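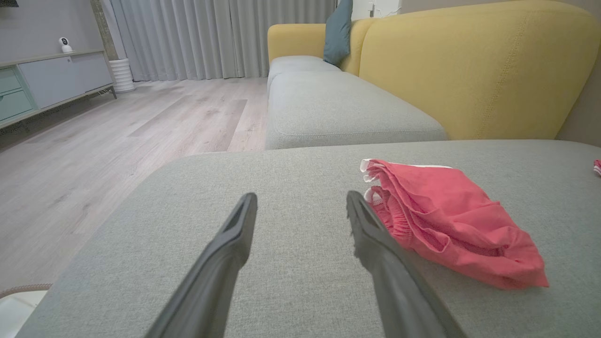 Most households fold washing somewhere other than where it is stored, and our project looked at what happens to clothes in between. We called the in-between spot the landing place. In the shared houses we studied it was usually a couch, a bed or the chair nearest the dryer. A light grey upholstered seat makes a good landing place: it is soft, it is wide enough for folded clothes, and a coral-red garment shows up on it at once. The trouble starts with the garment itself. Thin cloth with a gathered, elasticated section does not lie flat at that end, so the fold is thick on one side and slack on the other, and the loose part opens up into creases. We kept running into this problem, and it ended up taking over a good part of the report.

Background

The project was done for the second-year unit Domestic Work and Design. The unit asks each group to pick one ordinary household job, watch it closely, and propose a small change that costs little or nothing. Our group picked folding. Two of us live in share houses where clean clothes sit on the couch for days, and we wanted to know if the folding or the putting away was at fault.

We had read one chapter on laundry in the unit reader and not much else. There is plenty of advice online about how to fold, mostly for T-shirts and towels. There is much less about clothes with elastic, trims or slippery fabric, and people in our houses own a lot of those.

Method

We followed the washing in two houses through April. The first is the Tallberg Street house, with four people. The second is the Sterkport house, with three people and a toddler. Everyone who took part folded their own clothes in their usual way for the first half of the month. For the second half they tried one of the folds described below.

We logged 131 garments in total. For each one we wrote down the type, the fabric as given on the tag, if it had elastic, where it was folded, and its condition when it was picked up to be put away. Condition was marked as one of these:

Held: still in the shape it was folded into.
Slumped: recognisable as folded but loose or skewed.
Open: had come undone and needed folding again.

Ifeanyi Ogunleye did the marking in both houses so that the same eye was used throughout. The rest of us did the logging. We agreed at the start that nobody would tidy up a garment before it was marked, which was harder to stick to than we expected.

We did not weigh anything or measure creases. We thought about it and decided the numbers would look more exact than they were.

Folds tried

Thirds fold. The garment is laid out flat, the sides are brought in, and it is folded in three from the bottom. This is what most people were already doing, or close to it.

Waist-in fold. The garment is folded in half lengthwise, then the elastic end is turned in first so that it finishes in the middle of the stack. The loose end is wrapped over the top.

Roll and tuck. The garment is rolled from the hem towards the elastic, and the elastic is then turned back over the roll to hold it. We took this from a camping blog.

Results

Garments without elastic did well whichever way they were folded. Cotton T-shirts, jeans and tea towels nearly all held, and the few that slumped had been at the bottom of a pile that someone moved.

Elasticated garments were the weak group. With the thirds fold, shorts and pull-on skirts in thin fabric slumped more often than they held. The gathers push the layers apart at one end. Once there is a gap, the next thing put down beside the garment catches the edge and drags it.

The waist-in fold helped with this. The thick part is in the middle, so the fold sits level and can have something stacked on it. It only opened on us with very small children's clothes, where there is not enough fabric to wrap over.

Roll and tuck held best of all but people did not like it. Two of the Tallberg Street residents stopped after a week. They said the rolls fell off the couch and that they could not tell one pair of shorts from another. The Sterkport house kept it for pyjama bottoms and swimmers and nothing else.

Trims were something we had not planned for. A contrasting edge, such as a white strip on a red garment, turned out to be useful. People lined up the trim when folding without being asked to, and those folds were straighter. On the other hand, narrow trims curl at the corners, and a curled corner on top makes a neat fold look untidy. Several people unfolded and refolded for that reason alone.

The surface

We had assumed a hard surface would be best for folding, and we still think it is best for pressing out creases. It was worse as a landing place. Slippery fabrics slid on the kitchen table at Sterkport whenever somebody put a plate down. On upholstery they stayed where they were left.

The couch has its own problems. People want to sit on it. In both houses the most common reason for a garment being marked Open was that it had been shoved sideways to make room. This had nothing to do with how it was folded.

Proposed change

Our proposal is a folding tray, which we named the Flurnetti after a misheard word in a group meeting. It is a flat piece of stiff card covered in offcut upholstery fabric, with a raised edge on one long side. The clothes are folded on it and left on it, and when someone needs the seat the whole tray is lifted away. The fabric stops thin clothes from sliding and the edge gives people something to line up against.

We made two. The first was too big to fit through the Tallberg Street hallway with a pile on it. The second holds 11 folded garments in two piles before it starts to bend. Materials came to 9 dollars, mostly glue, as the fabric and card were free from the Adeyemi remnant bin on campus.

The second tray was used in each house for five days. We did not log enough garments in that time to compare it fairly with the rest of the month. The Sterkport house asked to keep it.

Limits of the project

Two houses is a small sample and we know most of the people in them. They also knew they were being watched, and one resident told us she had never folded so much in her life. Our original target was 200 garments. We fell short when the Sterkport dryer broke down and the washing there was hung on racks and worn straight off them.

Marking condition by eye is rough. Slumped and Open were sometimes hard to separate, mainly with garments that had one flap loose and the rest in order. Ifeanyi marked these as Slumped, and another person might have gone the other way.

What we would do next

A stiffer board is the first thing, probably thin plywood with the corners sanded. We would also like to try a darker covering fabric. Pale grey was good for spotting coloured clothes but white socks went missing on it. Finally, we would log the time between folding and putting away. We have notes on it for some garments only, and it was the question we started with.

Submitted Jun 29, 2026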